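Baltau Workshop Users' Group
Minutes of the ordinary meeting held on Thursday at 4.30 p.m. in the upstairs meeting room

Present: Johannes Moodley (Chair), Hendrik Msimang (Minutes), P. Dilum, R. Mofokeng, A. Castell, T. Wray, L. Okafor
Apologies: S. Penhale

1. Minutes of the previous meeting

The minutes of the August meeting were taken as read. Mr Wray asked that "trays to be returned" under item 6 be amended to "trays to be returned empty". With that amendment they were approved and signed by the Chair.

2. Matters arising

2.1 The replacement lock for the chemicals cupboard has been fitted. Keys are held at the front desk.

2.2 The enquiry to Cusidico about antistatic bags has been answered. The firm will supply the larger size in packs of 39 but not in smaller quantities. It was agreed to order one pack and to review consumption in the spring.

2.3 The leaking radiator by the goods door has been reported a second time. No date for the repair has been received.

3. Circuit boards: handling and storage

3.1 The Chair introduced the paper circulated with the agenda. Boards have in recent months been left on windowsills, in coat pockets and, on one occasion, beneath a mug. The stock list shows 232 boards on the premises. Mr Mofokeng reported that he had been unable to reconcile the list with what is on the shelves and that he would need a full day to do so.

3.2 The paper proposed that each board being worked on should lie flat in a black tray, with a second tray of the same size kept beside it, and that boards not in hand should stand upright in the slotted rack. The arrangement has been set out on the beige table in the main hall, and members were asked to consider it as it stands.
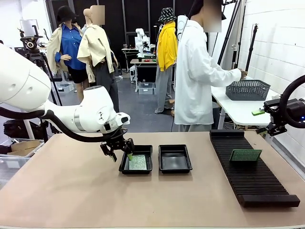
Ms Castell was not persuaded that the rack should be kept on the table at all, and asked that her view be recorded. She said that a rack of that length took up space needed for the trays, that people leaned across it to reach their work, and that a shelf at elbow height would serve better. Mr Wray considered that a rack on a shelf would be forgotten and that boards would again be stacked one on another.

3.3 Mr Dilum asked whether the rack might at least be placed square to the edge of the table instead of diagonally. The Chair had no objection. It was noted that the diagonal position leaves the slots easier to reach from one side and harder from the other, and that members would no doubt have a preference according to where they sit.

3.4 There was some discussion of labelling. Mr Mofokeng proposed a number at the end of each slot, to be entered on the job card. Ms Okafor thought that this would be observed for a fortnight. It was agreed to try it with one rack before anything was printed.

3.5 Resolved:
(a) that the two-tray arrangement be adopted in the main hall for a trial period ending with the next ordinary meeting;
(b) that boards be held by the edges and not be laid directly on the table top;
(c) that the position of the rack be left open, Ms Castell to submit a sketch of the shelf with a cost;
(d) that no food or drink be placed on any table where trays are set out.
Action: Mr Mofokeng, Ms Castell.

4. White side table and baskets

4.1 It was reported that the white side table is used for whatever has no other place. The grey perforated basket kept there was intended for items on their way back to stores. It has at various times also received gloves, receipts and a set of house keys, which may be claimed from Mr Msimang.

4.2 Ms Okafor proposed a weekly emptying of the basket. Mr Wray suggested that the last person to leave on a Thursday should do this. The Chair observed that the last person to leave is seldom aware of being so. It was agreed to draw up a rota.
Action: Mr Msimang.

5. Dressed mannequins

5.1 Members received a request from the costume section that the three mannequins remain in the main hall until their own room has been painted. The section asked that the hats and jackets not be borrowed or moved from one figure to another, as the outfits have been agreed.

5.2 Mr Dilum asked whether the clothing ought to be covered against dust. The costume section had indicated that it would provide sheets if required. It was agreed to accept the offer and to allow the mannequins to stay, on condition that the way to the tables is kept clear.
Action: Mr Dilum to reply to the section.

6. Floor and walkways

6.1 The Chair reminded members that cardboard boxes should be flattened when finished with and taken to the yard. Lidded plastic bins may stay beneath the benches provided that they are marked with a name or a section.

6.2 The stands and poles by the white brick wall were discussed. Ms Castell said that they ought to be secured and offered to obtain a price for a wall bracket. Agreed.
Action: Ms Castell.

6.3 The curtains at the back of the hall are due for cleaning. A quotation of 666 has been received, exclusive of collection. Members thought this high. Mr Msimang was asked to obtain another before any order is placed.

7. Correspondence

A letter was received from the neighbouring unit about parking in front of the goods door. The Chair will reply that members have been reminded. Members were so reminded.

8. Any other business

8.1 Ms Okafor asked whether the small screwdrivers could be kept with the trays instead of in the drawer. Referred to the next meeting, to be taken with item 3.

8.2 Mr Wray gave notice that he will be away for 3 weeks and will leave his bench clear. Mr Dilum may use it in his absence.

9. Next meeting

To be held at the same time and place. Items for the agenda should reach Mr Msimang one week beforehand.

The meeting closed at 5.50 p.m.

Signed: J. Moodley, Chair
Minutes taken by H. Msimang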